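Subject: Re: [gallbridge-dyers] Alum amounts for the skein day
From: Olga Carrilho
List: Gallbridge Dyers
June 2022

Idahosa wrote:

> Olga, can you put the mordant amounts on the list again? I did two
> skeins of the Urna wool at home after the March meeting and they came
> out very different from each other. One took the weld well, a good
> clear yellow. The other is pale and has a streak down one side. Same
> pot, same afternoon. I measured the alum with a teaspoon both times.
> Is it the spoon or is it the water at my end? Also, do I leave the
> cream of tartar out for weld? I have heard both.

Idahosa,

Probably the spoon for the paleness and the pot for the streak. I don't think it's the water. Grirkungate is on the same supply as the hall and we've had no trouble there.

A teaspoon of alum can be quite different from the next teaspoon. If it has been open in a damp shed it cakes, and then you are measuring lumps with air between them. Fine powder packs down and you get a good deal more in. Work out the amount from the weight of the dry wool, and weigh it.
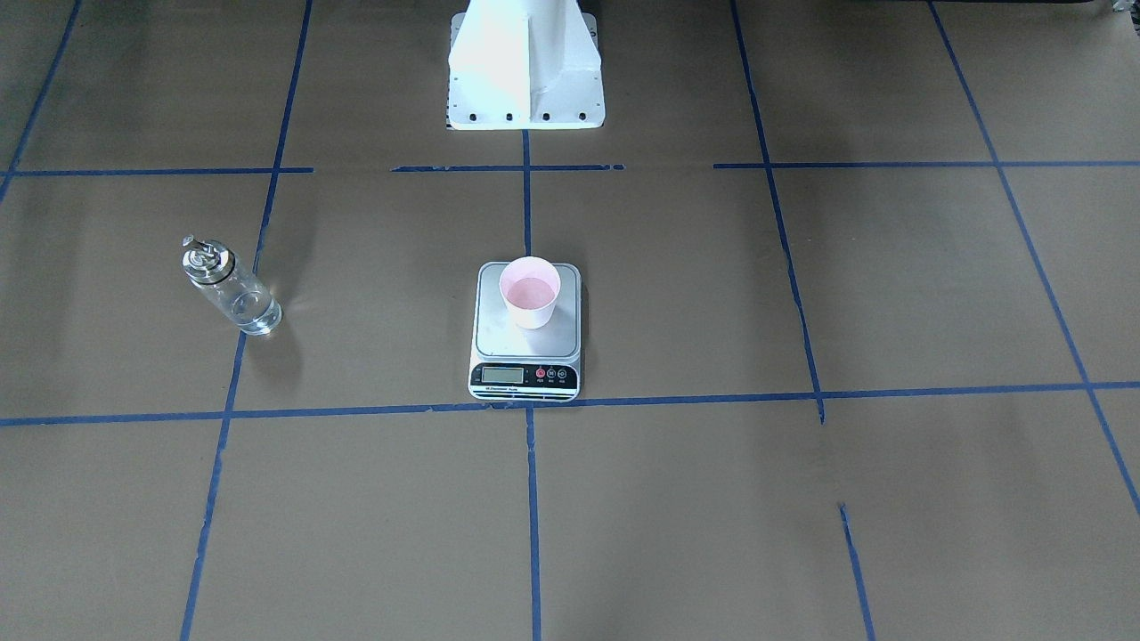
For wool I use 8 per cent alum to the dry weight of the fibre. The Urna skeins are sold as 100g but they vary, so weigh yours before you wet them. My last lot of five came to 454g together, which makes roughly 36g of alum for the pot. A small digital scale is good enough for this. Stand a paper cup on it, like the pink one, zero it with the cup in place and then spoon the powder in. Paper cups are also easy to write on, so you can put the name of the skein on the side if you are doing several. Please don't use a cup you mean to drink from later, and don't put the alum back in the kitchen cupboard.

Cream of tartar: I leave it out for weld. It makes the bath more acid and I find the yellow goes dull. For madder and cochineal I put it in at 5 per cent. Other people on the list do it the other way round and are happy, so try a short length of each if you have the wool to spare.

The order I work in, since you asked about the streak as well:

1. Wash the skein in warm water with a little plain washing-up liquid and rinse it. Mill oil is a common cause of patches. The Urna wool has more of it than you'd think from the feel.

2. Check the ties. There should be four, loose, in a figure of eight. A tight tie leaves a white band.

3. Cover the table with brown paper or flattened cardboard before you get any powders out. It can go straight in the bin afterwards.

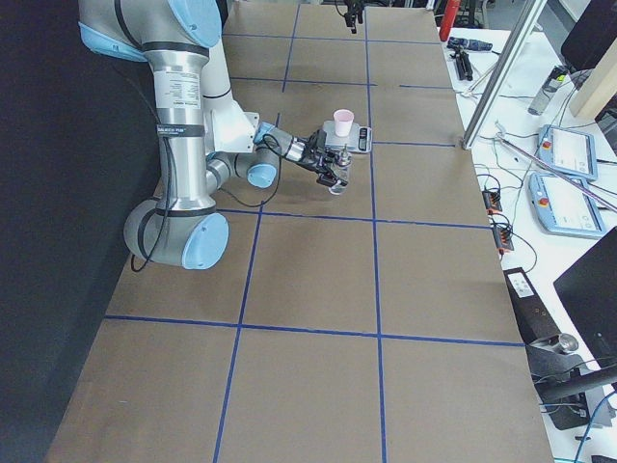
4. Dissolve the alum in a jug of hot water first and stir until it's clear. Then add it to the pot and stir again. If you tip the powder in over the wool you will get exactly the sort of streak you describe.

5. Put the wetted skein in, bring it up slowly over an hour, and hold it just under a simmer for another 45 minutes. Turn it now and then. Let it cool in the pot overnight if you can.

6. Squeeze it out, don't wring it. It can go in the dye bath damp or you can dry it and keep it for another time. Label it either way.

Two skeins need a bigger pot than most of us have at home. If they were pressed up against each other I would expect one side to come out lighter.

The pale one isn't lost. Mordant it again at half the amount and put it back in fresh weld. The streak may still show a bit, but it will be much less once it's knitted up. Or overdye it with indigo, where it would hardly matter.

For the skein day, please bring your wool washed and already tied. I will have the alum and the two large pots. We could do with another thermometer, as the glass one is broken, and somebody still has the long wooden tongs from March.

Weld is cut and drying, plenty for everybody who has put their name down. If you haven't, reply to me and not to the whole list.

Olga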